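Keeping time: Lacey Dawber on the software behind hand-held grippers

Lacey Dawber looks after the recording and alignment code for Trivar, a toolkit used to turn hand-held gripper demonstrations into training data for manipulation policies. She has worked on it for three years, first as a contractor at Bristier and now as maintainer. We spoke over two calls, the second of them on a Saturday morning, and the conversation has been shortened and put in order.

Her starting point is the clock. A hand-held gripper carries a camera and some means of knowing how wide its fingers are, and the two streams arrive by different routes. "The image you receive is already old," Dawber says. "It has been exposed, read out, compressed and pushed down a cable. The width reading is newer. If you pair them by arrival time, you teach the policy that fingers close before the picture says they should."

On the setups she supports, the camera lag has been as low as 18 milliseconds and as high as 40, depending on exposure settings and the capture card. Trivar used to assume a single constant. It now measures the lag at the start of every session by having the operator open and close the fingers a few times over a plain surface, then sliding one signal against the other until the correlation peaks.

"It's an old method," she says. "The only part I'd call ours is the check on the peak. If it's flat, or if there are two of similar height, the session won't start. Before that we accepted whatever came out, and we had a week of recordings where the offset was a whole cycle wrong."
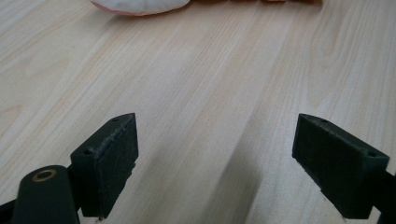 The second problem is knowing where the gripper is. Trivar estimates the pose of the tool from the camera itself together with an inertial unit, with no external tracking. Dawber describes the approach as adequate, provided there is enough in view to track.

"People imagine that clutter is the hard case. For a manipulation policy perhaps it is. For the tracker, a tidy table is worse. Wood grain gives you lots of weak features that all look like one another and all run in the same direction. You get good constraint across the grain and poor constraint along it, so the position estimate slides."

The fingers themselves are a further complication. They occupy a fixed part of the view and carry crisp edges, which makes them attractive to a feature detector. Left unmasked, they tell the tracker that the camera is standing still. Early versions of Trivar used a static mask drawn by hand. The present version computes the mask from the finger width, so that it opens and closes with the linkage.

"A static mask has to cover everywhere the fingers might ever be," Dawber says. "On a wide-opening gripper you end up throwing away the lower half of the picture. With the moving mask we keep most of it, and the number of lost tracks fell by roughly 25 per cent on our own test set. I wouldn't promise that figure on someone else's hardware."

Shadows are not masked. She tried it and took it out again. The shadow of the tool moves with the tool, but softly, and the detector mostly ignores it unless there is a strong lamp on one side. Her advice to sites is to use even light and leave the software alone.

Much of the past year has gone on soft objects. Trivar marks each recording with segment boundaries — approach, grasp, transport, release — so that training code can sample them separately. The original segmenter worked on finger width alone. A grasp was a fall in width followed by a plateau above zero, the plateau being the thickness of the thing held. With blocks and mugs this was reliable.

"Then Bistulero sent us fabric recordings and it fell apart," she says. "Pinch a single layer of cloth and the fingers are, as far as the sensor can tell, shut. The plateau is inside the noise. The segmenter decided the operator had closed on nothing, and labelled the whole carry as a failed approach."
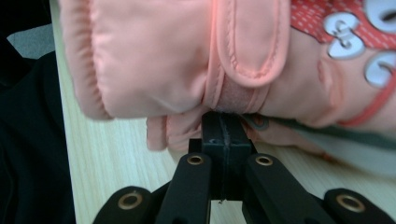
The gripper closed on the cuff of a padded glove, just beneath the wrist strap.

Padding brings a different fault. A quilted item goes on compressing after contact, so the width continues to creep downwards and the plateau never quite arrives. The old code would wait for it and place the grasp boundary late, sometimes well into the lift.

The replacement, written with a colleague at Kokkonen, uses two sources of evidence. One is the width signal, with a model that allows for slow creep. The other is the image: a small network looks at the region just beyond the fingertips and estimates whether what is there moves with the gripper or with the table. If it moves with the gripper, it is held, whatever the width says.

"The network is tiny and quite stupid," Dawber says. "It doesn't know what a glove is. It compares motion in two patches. That's deliberate. I don't want a segmenter that works on the objects it was trained on and quietly fails on the next box of shopping."

It has a blind spot, which she describes without being asked. Large soft things lie partly on the table while partly held. One end moves with the fingers, the other drags or stays put, and the patch comparison gives an answer somewhere in between. For those cases the segmenter now emits a confidence value, and anything below the threshold goes to a person. A reviewer sees 12 stills from either side of the proposed boundary and moves it with the arrow keys.

I asked whether the review step could be dropped in time. She thought the question was slightly wrong. The cost of a misplaced boundary depends on what the policy does with it, and a method that predicts short action sequences may not notice an error of a few images. A method that conditions on the segment label will.

"So I'd like the threshold to be set by the training side, and at the moment it's a constant in my code. That's a design mistake, and it's mine. It's on the list for the February release."

Also on the list is a change to the file format. Trivar currently stores the corrected timestamps and discards the raw ones. When the lag estimate was later found to be wrong for one camera, the recordings could not be repaired without the session logs, and several sites had deleted those to save space. The new format keeps both sets of timestamps, plus the calibration sweep and the version of the code that processed it.

"It adds almost nothing to the file size. The video is what's big. I argued against it at first on grounds of neatness, and then I spent most of a month reconstructing offsets by eye."

She is less interested in adding hardware. Requests for fingertip force sensing come in regularly, and Trivar will record a force channel if one is supplied, but none of the core steps depends on it. Pads wear, sensors drift, and a site running several grippers will seldom keep them all calibrated to the same standard.

"Every channel you require is a channel that can be missing," she says. "If somebody wants to send me force, I'll store it with a proper timestamp. The alignment has to work without it."

The moving mask and the new segmenter are both in the current build. The segmenter is switched off by default, and sites recording only rigid objects can leave it that way.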